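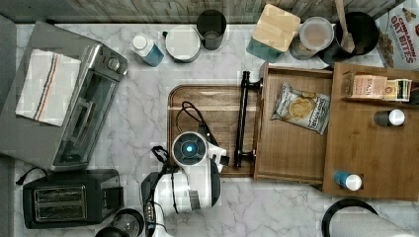 Kerttu Toivonen wants to know whether she can be made to forfeit vacation days that her manager spent all year telling her not to take. It is a fair question, and it has landed in our inbox in one form or another so often that we have decided to stop answering it one person at a time.

Call for Participants: The Unused Vacation Project

Dustwood is a small publisher of plain-language guides to employment law. We write for people who run payroll, people who are on payroll, and people who have just been handed a binder and told they are Human Resources now. We are looking for employees and employers to take part in a study of what happens to accrued vacation when somebody quits, gets laid off, or simply reaches the end of the year with a balance and a bad feeling.

The law on this changes when you cross a state line. In some places earned vacation is treated as wages and has to be paid out. In others it depends on the written policy, and in our experience the written policy depends on who last had the file open. We know what the statutes say. We would like to know what people were told in the hallway.

Who we are looking for

Employees who left a US job with unused vacation on the books, whether or not they were paid for it. You don't need to have won anything. You don't need to have argued. Plenty of people find out about the forfeiture clause from their last pay stub and go home.

Owners, managers and HR staff at companies with fewer than 93 employees who have written, inherited or tried to explain a vacation policy. "Unlimited" vacation policies are very welcome — we have questions.

You must be 18 or older. Please don't apply if you have a claim pending over the vacation in question. Your lawyer would not thank either of us.
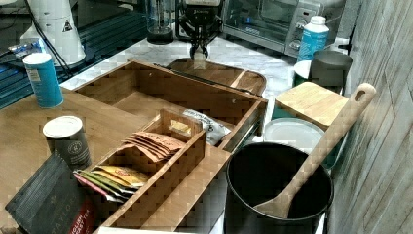 Employees and employers are interviewed separately, and we will not pair you with your old boss, even if you ask nicely. Interviews are by phone or video, last an hour, and are done by Quyên Khúc or Eino Niskanen. Eino used to draft handbooks for a living and has apologized for several of them.

Before the interview we will ask you to send the vacation policy that applied to you, if you can lawfully share it. Black out the company name. If you never saw a written policy, tell us that instead, and don't go looking for one on our account.

What you get

A $15 gift card for the screening form and $93 for a completed interview, paid by check or bank transfer within the month. You will also get a copy of the finished guide, in which you will appear under a name you did not pick. Our last project, on final paychecks, drew 1558 screening forms, so we may not be able to interview everybody who qualifies. We do read all of them.

What you don't get is legal advice. Quyên will be friendly and will seem to know the answer, and she still can't give it to you.

Privacy

Recordings are deleted once the transcript has been checked. Employers are not told who took part. You can withdraw at any point before we go to print, which is planned for February.

How to apply

Ask for the screening form through the contact page and put "Vacation" in the subject line. Forms are due by May 15, 2022. Questions about eligibility or payment go to Sheila Mottram at the same address. She is taking her own vacation the week after the deadline, and replies will resume when she gets back.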